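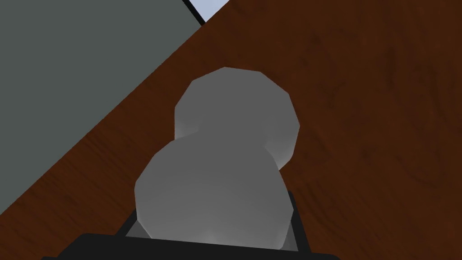 Wrist view in the simulator: the gray two-lump part at the gripper, wood table behind.

Sunday, April 3, 2022

Spent most of the afternoon with the Birnora trial, the simulation kit Hamgate wants us to pay for by June. I'm not sold. The sales page talks about "true to life contact" and then you open the sample scene and the test part is a snowman with flat sides. You can see every polygon along its outline. The table has nicer wood grain than anything in our shop, so somebody spent their time on the table.

I do see why they chose a lumpy part. Round things are hard to hold, and a gripper that copes with this one ought to cope with our bottle stoppers. But ought to is doing a lot of work there. Our stoppers are slick and come in 17 sizes, and I couldn't find where you set how slippery anything is. The manual has 261 pages and the word friction is in the index with no page number next to it.

Ran the grasp routine 7 times with the default settings. The log gave me a score of 100 every time, same to the last decimal. A real arm never gave me the same number twice, even on a good day. I'd trust it more if it had dropped one.

The Bralard package we tried last year was ugly and slow, and it crashed whenever I moved the camera, but at least it let me break things on purpose. Wrote to Birnora support asking how to add noise to the part position. Auto reply says two working days.

To do: ask for the price without the training bundle. Measure the small stoppers properly. Find the Bralard license key, if I kept it. Bed.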